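Live-in house host, Fusovel guesthouse, Cladstead
Seasonal, May to October

We are looking for someone to live in an old building, be pleasant to strangers before breakfast, and know where the spare fuses are. The pay is modest. The view is good if you stand on the third-floor landing and lean.

Fusovel has 11 rooms and a kitchen that everyone believes they left clean. Most of our guests are walkers doing the Drivthorpe loop, which is 70 miles long and described in the guidebook as "gentle." They get here in a range of moods. You will meet all of them. 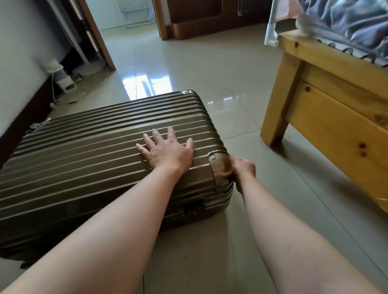 Guest Services, Fusovel House

What you'll do

Check people in between 3 p.m. and whenever the last one finds us. Carry bags upstairs when asked. We have no elevator, and the architect seems to have held a grudge against knees.

Set out breakfast by 6:30 a.m. This means bread, fruit, eggs, and the good jam. The good jam is rationed, and you will be asked about it.

Answer the phone. Callers mainly want to know if we allow dogs (yes), large dogs (yes), and parrots (we are still talking about it).

Keep the booking sheet in order. It is a paper sheet. We tried software for one season and ended up with two honeymoons in the same room, both of whom have since left reviews.

Handle small repairs: dripping taps, sticking windows, the toaster. Anything involving the boiler goes to a professional, no matter how confident you feel.

What we're looking for

Some experience with guests, customers, patients, or teenagers. Decent written English, as you'll be writing the notes that go on the fridge. A driver's license helps, but the bus to Drivthorpe does run, and it's often the right bus. You don't need to love hiking. You do need to listen to people who do.

What you get

$168 a day, five days a week, plus your own room with a closet, a desk, and a door that locks.

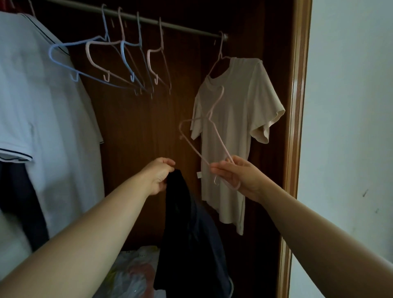

Photo: Steinarsdóttir / Fusovel

Meals are included on working days. Laundry is free if you can get to the machine before the guests do. Your two days off fall back to back, and we won't knock unless something is on fire or leaking through your ceiling.

How to apply

Send us a page about yourself and tell us about the worst guest or customer you've ever dealt with, leaving out the name. No cover letter templates, please. Last year we had 104 applications, and a great many of those people were "passionate about hospitality" in the same font.

Leave your application at the front desk or mail it to Fusovel House, Cladstead, marked "House Host." We read everything by the end of March and call people in the evening, after the dishes. Interviews are held in the kitchen and include lunch. Tell us in advance if you can't eat eggs.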